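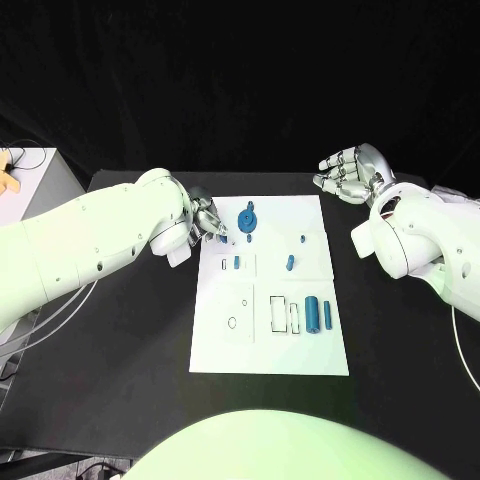
Moin zusammen,

zur Frage, ob sich das Vorsortieren der Montagesätze in Halle 5 schon automatisieren lässt: Nach meiner Einschätzung noch nicht. Engpass ist das Greifen kleiner Drehteile, die Bilderkennung macht uns kaum Sorgen. Ein Bogen mit aufgedruckten Umrissen, dazu blaue Zylinder, Stifte und eine Riemenscheibe auf dunklem Tisch, das ist vom Kontrast her dankbar. Bei uns liegen dieselben Formate blank und ölig in der Blechschale. Eine Hand, die ein kleines Teil mit den Fingerspitzen fasst oder gleich fassen will, muss es danach noch ausrichten und lagerichtig ablegen, und dafür fehlt mir bisher jede belastbare Taktzeit.

Moataz Helmy schrieb am 5. Januar 2026:
> Trungate bietet uns für Mai eine Zweiarmzelle zur Probe an.
> Vorgabe wären 400 Sätze pro Schicht, von Hand schaffen wir 259.
> Spricht aus eurer Sicht etwas dagegen?

Gegen die Probe nichts, gegen die Vorgabe schon. 400 Sätze sind ohne Rüstzeit gerechnet. Bei Nolmont dauerte der Wechsel der Vorlage zuletzt 15 Minuten, und wir wechseln mehrmals je Schicht. Bitte vorab klären:

- Fehlgriffquote bei Stiften unter 5 mm
- Verhalten bei fallengelassenem Teil
- Einlernaufwand je neuer Vorlage

Die Zeichnungen der Schalen kann ich Trungate schicken, sobald die Vertraulichkeitserklärung vorliegt.

Gruß
Hamdy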